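Filed under: Work, Tech, Grumbling

Posted 30 December 2025 by the bloke on bench four

I've been putting off writing about the cells because every time I sit down to do it I end up sounding like my grandfather on the subject of self-serve petrol. But the site is shut until the new year, I've had a few days to cool off, and a couple of readers have asked how it's going, so I'll have a crack.

For those who came in late, I work at Wanden, which takes in old office computers by the truckload, strips them and sorts what's inside. Some parts get tested and resold, most go off as scrap by grade. I've been on a bench for 13 years. In October the company put in two robot cells bought from a firm called Nesilum, with software called Gradia that tells the arm where to go. The plan, as put to us over sausage rolls in the lunch room, was that the arms would do the dull part of the teardown and we'd be "freed up" for testing and repair.

I have been freed up before. It usually means a different broom.

To be fair to the thing, it can do more than I expected. Given a clean tower lying open with the side panel already off, it'll reach in and get hold of what it's after more often than it won't. The trouble is the words "already off". Somebody has to take the panel off. Somebody has to decide whether this tower is a good one to give it, whether the cables are lying in a way it can cope with, and whether some past IT department has screwed a drive in with whatever was in the drawer. That somebody used to be called a dismantler. Now it's called a cell attendant, and it's the same money.

The first fortnight we ran one cell beside a normal bench on the same kind of stock. I know the number that went in the newsletter, because it was on the whiteboard in green marker for weeks afterwards: 605 units through the cell. Nobody wrote up how many of those had a human hand in them at some point. I asked. I was told that interventions were being logged and would be looked at in the next phase. We're in the next phase now and I'm still waiting.
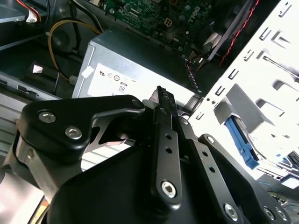 What bugs me is how the count gets made. If the arm stalls and I walk over, shift a cable out of the way and press resume, that's a robot unit. If the arm stalls and I pull the part out by hand, that's an exception, and exceptions go on my sheet, with my initials. So you can guess which one people do when there's a queue. Everyone on the floor has learned to help it just enough that it gets the credit. I don't blame them, I do it myself, but you'd want to be careful about deciding how many staff you need off the back of those figures.

And there is a decision coming, whatever they say. We started the year with 17 on the teardown side. Two retired and weren't replaced, and one went over to Addo, across the road, where they still do the lot with cordless drivers and a radio. No one has been sacked. Management mention this a lot. But the casuals who used to get a call before the big end-of-lease loads didn't get a call this time, and casuals don't show up in a sentence like "no jobs have been lost".

Then there's the pace. A bench has a rhythm you set yourself. You have a run of easy ones, you bank a bit of time, you spend it on a pig of a machine with seized screws. The cell doesn't let you bank anything. It wants the next tower when it wants it, and in between you stand there. I thought the standing would be a nice change. By the second week my lower back had other ideas, and I was bored in a way I hadn't been since school. You can't chat either, because the attendant spots are on opposite sides of the guarding and the fans on the control cabinets drown out anything short of a shout.

Now the part where I'm supposed to be fair. My hands are better. I've had crook thumbs for 6 years from pulling connectors, and since I've been on the cell half the week they don't wake me up at night. I haven't sliced a knuckle on a case edge in a while either. One of the younger crew has picked up the software side quicker than the people sent to train us, and she's been promised a proper course in the new year. If she gets it, good. I'll believe it when I see her name on the form — we were all promised the electronics testing ticket when the shredder line went in, and I could still recite that email.

I don't think the robot is rubbish and I don't think it's coming for everyone by Easter. It's a slow, fussy workmate that needs its meals cut up. My gripe is with the people who watched it on a good morning, with the stock picked out for it, and went back upstairs to redo the roster.

They've asked for feedback before we start back. There's a form, with a row of faces to circle and a box for comments big enough for one line. I'm going to staple a couple of pages to mine. I've asked for three things: log every touch, whoever makes it; rotate the attendants every two hours; and tell the casuals straight whether there's work for them in the new year or not. The last one wouldn't cost a cent and it's the one I'd put money on them skipping.

Back on deck in January. If you're at a site that's been through this, leave a comment, especially if you were told about a "next phase" and it turned up.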